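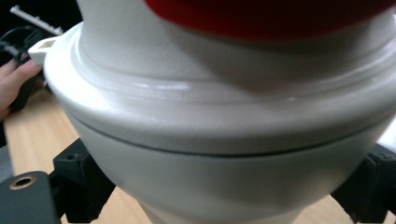

Progress report on the Clelico spiritual reading series, 19 June 2019

We are six months into the grant and I am so pleased with where the series stands. Of the 30 manuscripts that came in on prayer, grief and the soul's journey, five have been chosen and four of those are already edited. The fifth, The Lamp at Minov, is a memoir of a year spent in silence, and it still needs its last two chapters (the author is writing them by hand, which slows us down a little, but what she sends is wonderful!).

The first title, Letters to a Quiet Angel, went to the printer in a run of 2,000 copies. Readers' notes have started to arrive, and many of them talk about reading it aloud to a parent or a friend. I had not planned for that at all, and we are now setting the later books in slightly larger type.
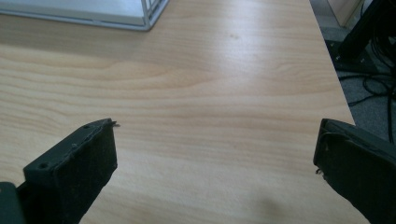

Selma Halilović wrote back after reading the proofs that the chapter on forgiveness should come before the one on dreams, as a reader who is still angry will skip the dreams entirely. We have moved it, and the book is better for it.

The reading circles in Cabrera are going well too. The evening group has asked for a second book already - they finished the first a month early - and the discussion guide has been rewritten to leave more time for silence between questions. 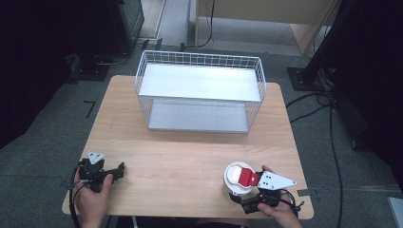

Could the guide be printed separately, one reader in the Wukia circle asked, so that people can write in it and pass the book along? We like this idea very much. The cost fits within the present print budget, and I would like your approval to go ahead.

Two things are behind. The audio edition has no narrator yet, and the permissions for the quoted hymns are still out for three songs.
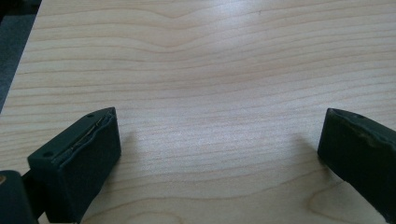
If those are not cleared by September, the author is willing to replace them with prayers of her own. She has sent me two of them, and I would be happy to print either one. The next title goes to the designer as soon as the cover text is agreed.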